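Clela tabletop sorting: progress report to Lisetti
November 2025

Where we are

Short version: collection is running, the numbers are behind plan for the harder tasks, training has started on what we have. Money is fine. Longer version below, sorry it's a bit rough, we wanted to get it to you before the review call and not after.

Collection

October was mostly spent on the simulated table. The scene is stable now, we stopped touching the table and the lighting halfway through the month and that helped a lot. Before that every small change meant older examples looked different from newer ones and we ended up throwing out two batches. Lesson learned, scene is frozen until the spring.

Drivers now work in blocks of 51 episodes, then a break. Longer than that and the quality drops, you can see it in the paths: jerky approaches, late closes. Short blocks cost us some setup time but fewer episodes get rejected afterwards so we come out ahead.

Each episode has a typed instruction, block positions at the start, the joint positions all the way through, and a pass/fail mark from whoever drove it. A second person checks the mark. They disagree more than we expected on "push next to" tasks, where next to is anyones guess. We wrote a tighter rule (gap smaller than one small cube) and are going back over the old ones.

Task list stands at 9. Five of them have enough examples to train on. The rest are:
- long bar, turn it to face the other way. Slow to drive, the bar slips out sideways.
- group by color
- anything involving the box. Fingers clip the rim, physics gets upset, episode has to be scrapped.
- two-step instructions ("move the orange one, then the blue one")

Training

First policy trained on the five finished tasks. Reaches well. Grasps small cubes most of the time, thick bar less so. Not ready to give you a success rate yet, the test positions were too close to the training positions and any figure would flatter us. New test set is being put together by people who did not drive, with starts spread over the whole table including the near side, which our drivers tend to leave empty.

That near-side gap is probaly the biggest hole in the data right now. Blocks get placed toward the back, near the arm, out of habit. We have changed the random placement so it can't be avoided.

Problems

Wirneck storage was down for 9 days. Nothing lost but uploads queued up and checking stopped. We now keep a local copy of everything until it has been checked.

The Jayasinghe review tool still drops the last second of some replays. That is the second that matters. Fix is promised, in the meantime checkers open the raw file.

Spending

On budget. Driver hours slightly over, compute under, they about cancel out. No change to the total asked for.

Next

Finish the box tasks or drop them, decision by the next report. Near-side placement runs first. New test set, then a real number for you. Real arm work stays where it was in the plan, no earlier.

One thing we need from you: a yes or no on sharing the checked episodes with the Wirneck group. They asked again.

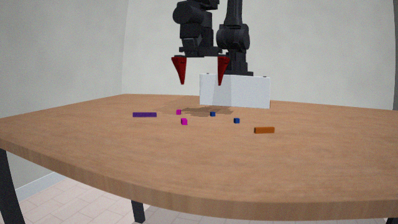
Simulated sorting table, gripper open, six blocks out in front of the white box.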